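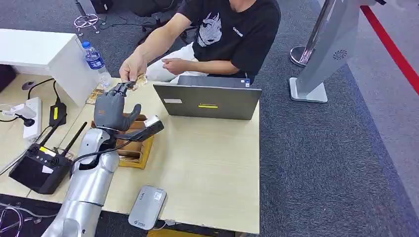 Cendon is putting its newsletters behind a paywall, and I got the email like everybody else, at breakfast, with toast in one hand. 01/06/2023 is the date on it, and the subject line was "A few changes to your mornings." I've covered media companies long enough to know what that means (you're going to pay for something).

So what's changing? Cendon has 12 newsletters right now, all of them free. Starting in May, five of those go subscriber-only, and the rest stay open with ads. The price is $4 a month, or $10 a month if you also want the podcasts without ads and access to the archive. The local ones are the ones moving behind the wall, including the Tultville morning letter, which I read every single day and which I'm pretty sure half my street reads too.

I called Ottar Bakke, who runs the newsletter side over there, and he picked up on the second ring, which I was not expecting on announcement day! He sounded cheerful, maybe a little tired.

"Ads paid for the first couple of years and then they paid for less and less," he told me. "The local letters cost us the most to make, and they're the ones people write to us about. I'd like the readers who love them to be the ones paying for them."

I asked him how many people he needs to sign up before the thing pays for itself. He wouldn't give me a figure. He did say the company had tested the $4 price on a small group of Tultville readers before the holidays, and that he was "comfortable" with how it went. I pushed on comfortable and he laughed and moved on to the podcasts.

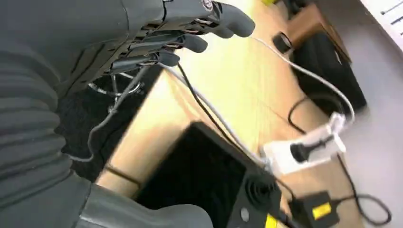 *A robotic hand reaching toward a wooden table.*

The part I find more interesting is what happens with Soson. If you don't follow this stuff, Soson is the email platform Cendon has been using from the start, and it takes a cut of every paid subscription that runs through it. Bakke confirmed that Cendon is leaving and moving its lists to Ostapchuk, a smaller outfit that charges a flat yearly fee. That makes a lot of sense if you think your paid list is going to grow, and it hurts if you're wrong, so I'd read the switch as a bet on the $4 people showing up.

Moving lists is also a pain. I did it once with my own little letter — a few hundred names, nothing fancy — and I spent a week apologizing to readers who got the same issue three times or didn't get it at all. Bakke says the move will be done in stages, free letters first, and that nobody should have to sign up again. Check your spam folder anyway.

A couple of details that were further down in the email, for anybody who skimmed it: students can get the cheaper plan at half price. Existing readers of the five paid letters get a free month before they're asked for a card. Comments will be open only to subscribers, and the weekend edition of the Tultville letter goes away and gets folded into a longer one on weekday mornings. I'm sorry to lose that one. It had the good crossword.

No layoffs are planned as part of this, Bakke says, and he's hoping to hire one more reporter for the local desk by summer if sign-ups hold. He wouldn't promise it and I didn't expect him to.

Will I pay? Yeah, probably, at the $4 level. I already pay for two other newsletters I open maybe once a week, and this one I read before I've found my glasses. If you're a Cendon reader and you're staying or quitting, drop me a line and tell me which, because I'm planning to write about it again once the wall goes up in May.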